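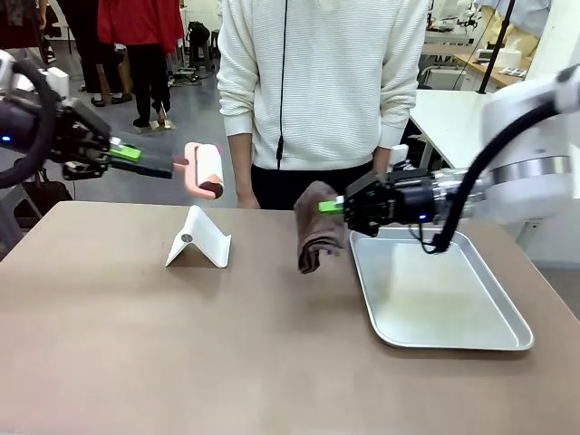 I have been putting off the craft table since February, and you know how it goes - one card for a friend turns into three evenings of snipping and by the end you can't put your elbow down without something sticking to it. So this week I finally had a proper go at it, with a lint roller, an old brown towel and a cup of tea.

Paper first

Big bits go in the bin by hand, obviously. It's the titchy ones that drive me mad! I used to sweep them off with my sleeve and then find them in my socks, but my friend Inês Simões swears by a lint roller and she's quite right. Mine came in a pack of 2 from Hindwood and I've only just started the second one. Roll slowly, and peel off a sheet before it gets too full.

Then the towel

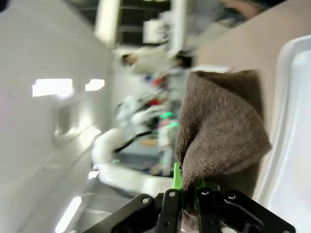
The tray

Orangey brown drips, as ever. I mix my colours in a metal tray (so much nicer than a saucer) and I always tell myself I'll wipe it straight away. A damp corner of towel does for fresh marks, and for stubborn ones I leave a drop of washing-up liquid on while I drink my tea. Brown is the best colour for this job, by the way. My cream towels from Lusomora have never forgiven me.
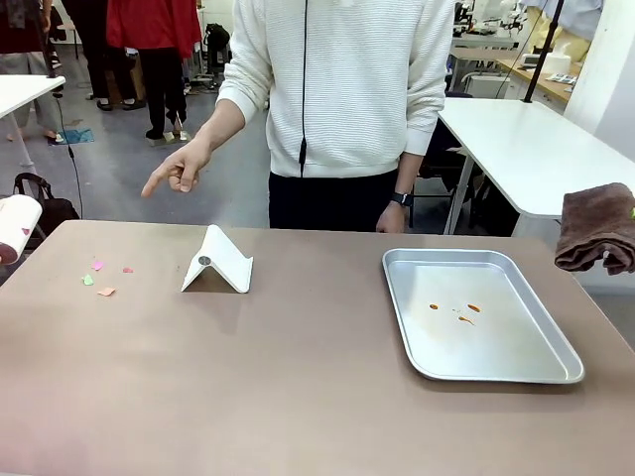 Paper scraps on one side, drips in the tray on the other

I still haven't found a home for the little white stand. It lives on the table for now, and I'll do the drawers next - there must be about 1000 buttons in there.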